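Home | Notebook | Benches | Materials | Stores | Log in
Last updated: 2018-11-22
Reading time: 5 min

Bench surfaces: tape patch on the white table, wear check and notes for replacement

Entry by Mehwish Ghumman. Comments from Gebremedhin Adugna marked GA.

Purpose

Record the state of the taped area on the white table before it is stripped, and settle how the next one is laid. The patch went down in June as a stopgap over the worn part of the top. It has stayed longer than planned and people now ask for it on other tables, so the method ought to be written down somewhere other than on the back of the stores sheet.

Background

The coating on this table wears through where things are put down and dragged. Containers with a moulded rim at the base are the worst. The Drustard film we tried first was clear and looked tidy but lifted at the corners within a week and trapped grit underneath, which did more harm than the bare surface would have suffered. The Zatatus mat was too soft. A full container rocked on it and the rim left a ring that took a day to come out.

Grey duct tape was the third option and was in the cupboard.

Method as laid in June

1. Top wiped with isopropyl alcohol and left to dry with the window open.
2. Strips torn by hand and laid side by side, each overlapping the last. Overlap not measured.
3. Each strip pressed from the middle outwards with a rubber roller.
4. No trimming. Ends left as torn.

Step 4 was a mistake. Torn ends fray and a frayed end is where the lifting starts. A straight cut with a sharp blade on a separate board, then laid, would have taken ten more minutes.

Step 2 was also poor. The overlap should be fixed at the start with a pencil line on the table. By eye it drifts.

Wear test

Bottle slid back and forth over a single marked track, by hand, with a stop at each end. Load was one filled plastic bottle, weighed before and after to check for leaks. Mass unchanged.

Track A, along the strips: 3,000 passes. Backing dulled, no break-through. Edges of the overlap still down.
Track B, across the strips: stopped at 2,000 passes. Leading edge of one overlap had begun to roll. Pressed flat with a thumb, it stayed down, but adhesive had picked up dirt along the exposed line and I would not trust it further.

Direction matters more than I had assumed. Strips should run the way things are moved.

GA: Agree on direction. The passes across the strips were also done faster than the passes along them, I was timing the second batch and you had got into the swing of it. Worth repeating at a fixed rate before anyone quotes these figures. Sixty a minute is too quick by hand.

Noted. Repeat at a slower rate on the new patch. Metronome is in the drawer under the balance.

Peel check

Spring balance hooked to a loose tab, pulled at a right angle to the top. Only one tab tested, at the back. Reading not steady enough to write down. The tab came away cleanly for the first part and then left adhesive behind. The residue came off with white spirit and a cloth. Citrus remover also works but leaves the surface greasy and has to be washed off afterwards, and new tape will not take to it until it is.

Condition today

Strips are laid side by side and overlapping, with uneven ends, and the outline on the right is stepped. There are a few wrinkles and creases. I cannot now tell which were there from the start, as no photograph was taken in June. A thin curled strand or wire hangs from the lower right corner of the patch. Pull it off before stripping.

Small dark hair-like bits on the top itself, outside the tape. Brush down before any cleaning with solvent, otherwise they smear into the corners.

Glare from the overhead lights is a nuisance. The tape is glossy and anything written on it in pencil can't be read from a standing position. The bare top is easier. If marks are needed they should go on masking tape alongside.
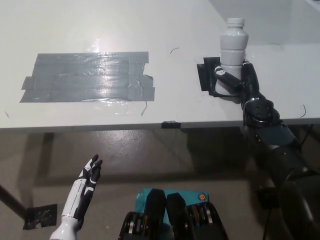 Fig. 1. White table, grey tape patch at left, white screw-cap bottle on its black square at right.

The black square for the bottle is taped to the top and stays. It fixes where the bottle goes and keeps it off the patch between jobs. The folded piece of black tape at the front edge stays as well. The black pad on the floor at the foot of the leg is to be left alone when the floor is mopped. Go round it.

Replacement

Tape: two options in stores. Ogunleye cloth tape, matt, 70 mm wide, and the ordinary glossy stuff. The matt would deal with the glare. Its adhesive is untested on this coating. Try a short strip at the back and leave it over the weekend.

Alternative is a cut sheet from Jorkolton, one piece, no overlaps. Quoted delivery is slow and the minimum order is 60 sheets, far more than we have tables for. GA thinks the workshop upstairs might split it. Ask.

GA: Asked. They want to see a sample first. I have written to Jorkolton for one offcut, any colour.

Order of work:

Strip old patch, pulling low and slow.
White spirit, then alcohol, then leave overnight.
Pencil line for first strip and for each overlap.
Cut strips on the board. Square ends.
Lay front to back.
Roll. Photograph the finished patch the same day.

Outstanding

Matt tape trial strip, GA.
Repeat of tracks A and B at fixed rate, MG.
New blade for the knife. The present one drags.
Stores sheet still lists the Drustard film as current. Cross it out.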